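## 2. Planning and budgeting your bench (before you buy anything!)

I know you want to skip to the wiring chapter. I did too, the first time, and I ended up with a Wuratby arm pair sitting in its crates because I hadn't ordered a table that could take it. So give this section an evening, grab a pencil, and work through the steps in order.

1. **Write down the one job you want the arms to do first.** Mine was bench work with small hand tools. Yours might be sorting parts or loading trays. One job, one sentence, and tape it to the wall. Every extra job you add at this stage will want its own gripper, and grippers are where my money went.

2. **Measure your space.** Tape the reach of each arm on the floor and then add room for yourself to walk behind it. I ended up with 151 inches of wall and used nearly all of it once the partition went in.

3. **Choose your tables before your arms.** I went with Skallwood tables, two of them, pushed together. The near one is for working and the far one is for everything else. A single deep table would have cost me more, and I couldn't have gotten it through the door.

 > **Note:** Check that both tables are the same height with weight on them. Mine matched on paper and were off by the thickness of a coin (a folded shim fixed it).

4. **Get the full quote for the arms.** Ask the seller to list these as separate lines:
 - the arms themselves
 - grippers, left and right
 - spare jaws
 - mounting hardware
 - cables, with lengths
 - shipping and customs

 My first quote from Iordache left out the cables and the spare jaws. They were very nice about it when I asked, but the new total was 13 percent higher and I'd already told everybody the old one!

 > **Caution:** Don't order cables to the exact length. Arms need slack at every joint, and a cable that's tight at full reach will pull at its connector all day long.

5. **Set aside money for the small stuff.** I put in 81 dollars for practice objects and blew through it in the first month. Bags of hardware, bowls, little boxes, hand tools, things with odd shapes. Buy cheap and buy doubles, they get scratched and dropped.

6. **Decide who pays for software, and when.** The Wudico license I use renews every March, so I keep it on a separate line from the one-time costs. If yours is yearly too, budget at least 2 years up front. It's no fun having working hardware and a login screen that won't let you in.

7. **Plan your stop button and your power.** Put the button where you can hit it without leaning over the table. Have an electrician look at the outlets before delivery day, and get that visit into the budget as well (I forgot, of course).

 > **Caution:** Don't run the arms off a power strip that's shared with anything else, even "just for testing."

8. **Add it all up and then wait a week.** Look at the list again with fresh eyes. I crossed off a second camera mount and a fancy rolling cabinet, and I haven't missed either one.

### A word on the practice tools

Hand tools are the line I'd spend a bit more on, and I'd buy them as a set in some kind of holder if you can. Loose screwdrivers roll, and then you're paying for arm time while you chase them around. A fabric roll with elastic loops, like the black one with the orange edging on my near table, lies flat when it's unfolded and keeps the slim drivers in a row. Get a pair of tweezers too, and leave them some bare table on all sides the way mine have it, so a gripper has room to come down next to them. Everything else can live on the far table until you need it, plastic bags and all. When you price your own list, put the tool roll and tweezers under step 5, and keep the receipt with the arm paperwork.

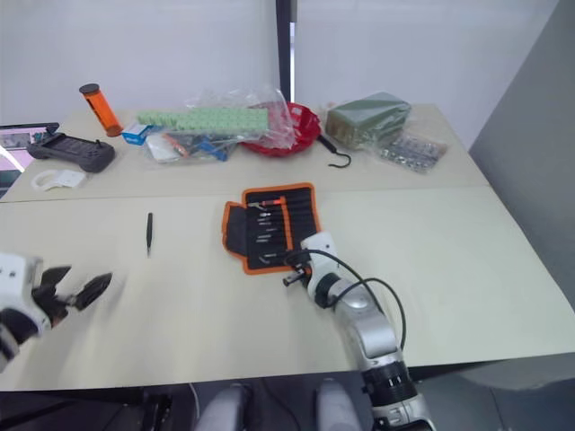
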